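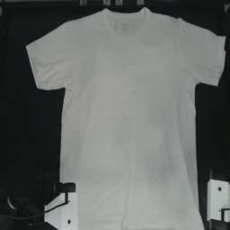

Schools & Families | Features

Jurnville High moved its first bell to 8:30 in February, and the teenagers have responded by going to bed later. Their parents are shocked. The 444 students now get up to 30 extra minutes of sleep, most of it spent looking for a shoe.

The buses are the trouble. Fomthorpe Elementary shares them, so its second graders, who were awake at five anyway, now ride first. The district bought routing software called Plunetari to fix this. It proposed four new stops, one of them in a pond.
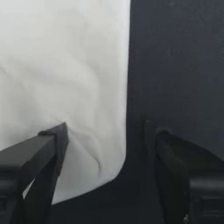
White cloth on a dark surface.

Teachers like the new first period — students answer questions in it. The school board votes again on 25th June.

Comments (2)

Wiriya Road mom: Our stop is the pond.

busdad: Try coaching track when practice ends at dinner.

Contact the editors | Back to top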